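triltadero-crates readme

Stock and cut list data for the Triltadero crate line. Export from Cilis, cleaned up by hand, so expect some mess. Last refreshed in June. Questions to Ulises Pacheco.

What's in it

crates.csv - one row per crate design, 2,492 rows
timber.csv - species, grade, thickness, supplier code
fixings.csv - nails and screws, length in mm, coil or loose
old/ - Halász designs from before the merger, kept for repeat orders. Don't edit.

Join on design_id. Not on drawing number, drawing numbers were reused at the Rivummont yard and you will get the wrong crate.

Units

All lengths in mm. Loads in kg. Anything over 3,000 in the length column is a long case and needs two extra skids, the skids are NOT in the cut list yet. Add them yourself or ask.

Max load is the static figure. Stacking load is a separate column, blank means never tested, it does not mean zero.
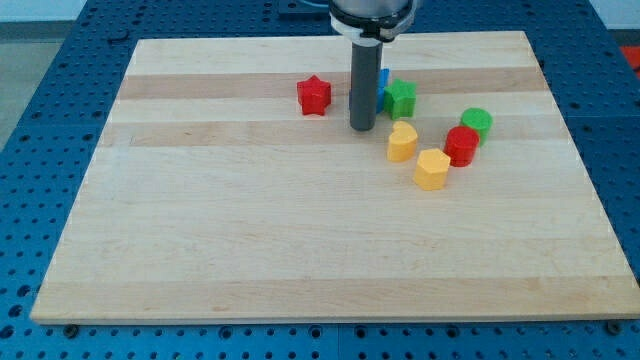
Thickness is planed thickness from the second half of the file onwards. Before that it's sawn. There's a flag (planed = y/n) but check it against the supplier code if the job is tight, a few were ticked wrong.

Heat treatment

ht = 1 means treated timber was specified. Doesnt say whether the stamp went on. Stamp records live with despatch and aren't in this export. Ply and other board parts are left blank in this column.

Known problems

- 400 rows have no supplier code. Mostly Halász stuff.
- Nail counts for the hinged lids are per side, everything else is per crate. Will fix.
- Width and depth swapped on some of the open slatted designs. If the depth is 4,000 it's swapped.
- Accents in names break if you open the csv by double clicking. Import as UTF-8.
- "Spruce/pine" and "pine/spruce" are the same thing. Both apear.

Updating

Edit the csv, run check.py, fix what it moans about, then send to Ulises before 4pm if you want it in the next morning's saw lists. Don't rename columns, the saw reads them by name and just skips what it can't find.

Use

Internal and for contract packers on the Rivummont account. Prices taken out. Please don't pass on the drawings in old/.

To do

skids for long cases
nail counts
proper list of supplier codes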